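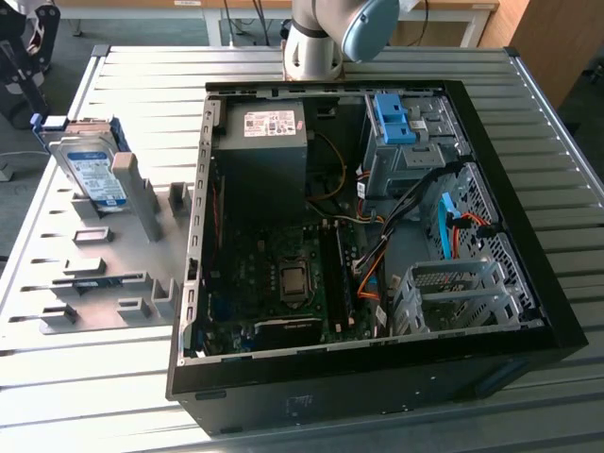 Lista de revisión previa, proyecto Skallembridge (desmontaje de PC)
Club de robótica Te Moana, 6 de octubre de 2022
Revisa: Lindsay Partington

1. Torre tumbada y panel lateral retirado. Sí.

2. Fuente desconectada de la red. El equipo dice que sí. Quiero ver el enchufe en la mano de alguien, no que me lo cuenten.

3. Disco de 3,5 pulgadas vertical en su ranura de la placa gris. Conforme. Que aguante un golpe del brazo está por demostrar.

4. Cables sueltos dentro de la caja. Pendiente. El SATA naranja hace un bucle junto a la memoria y ahí se engancha cualquiera.

5. Soportes de herramientas. Admito que el orden es razonable.
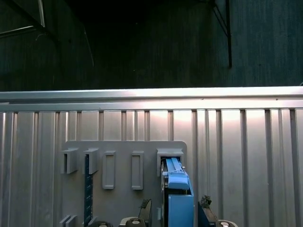

Lo que no me convence es fiarlo todo a la posición programada. Ebony Whitcombe habla de 30 ciclos sin fallo; en la hoja no hay ni uno firmado.

6. Parada de emergencia. Sin probar delante de mí. Repetir.

Resultado: no apto hasta cerrar 2, 4 y 6.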